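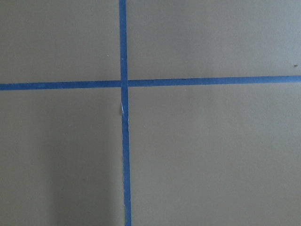

Preguntas frecuentes: enmascarado y pintura de superficies lisas con esmalte Lodine

¿Qué cinta conviene usar?
Cinta de pintor de adhesión media. La de carrocero sirve para trabajos de un solo día, pero deja residuo si permanece más tiempo sobre el soporte.

¿Cuánto tiempo puede quedar puesta?
Un máximo de 9 días en interior, sin sol directo. En exterior, retírela al terminar la jornada.

¿Cuándo se retira, con el esmalte fresco o seco?
Con la última mano todavía mordiente. Tire despacio, doblando la cinta sobre sí misma. Si el esmalte ya ha endurecido, marque antes el borde con un cúter.

¿Cómo se evita que la pintura se filtre por debajo?
Presione el canto con una espátula de plástico. Sobre soportes con textura, selle el borde con una capa fina del color de fondo y deje secar 90 minutos antes de aplicar el color nuevo.

¿Qué hago en los cruces de dos tiras?
El solape crea un pequeño escalón donde se acumula producto. Repase esa zona con la uña o la espátula y cargue menos el rodillo.

¿Se puede pintar sobre melamina?
Sí, con imprimación Clornis previa. Lije con grano fino, elimine el polvo y desengrase. Sin imprimación, el esmalte se desprende con el roce.

¿Cuántas manos hacen falta?
2 manos en la mayoría de los colores. Los amarillos y rojos intensos pueden necesitar una adicional.

¿Con qué se diluye?
La primera mano admite un poco de agua. La segunda se aplica sin diluir. No use disolvente universal.

¿Cómo quito los restos de adhesivo?
Con un paño y alcohol isopropílico, probando antes en una zona oculta. La acetona ataca el esmalte.

¿Es normal que el tono cambie al secar?
Sí. Los mates aclaran ligeramente. Compare siempre con una muestra seca.

¿Dónde se recogen los pedidos?
En el almacén de Clornville. Los pedidos confirmados el viernes se preparan el siguiente día laborable. Los envases de más de 40 kg requieren aviso previo.

¿La carta Seo sigue disponible?
Solo bajo pedido. No se admiten devoluciones de colores preparados a medida.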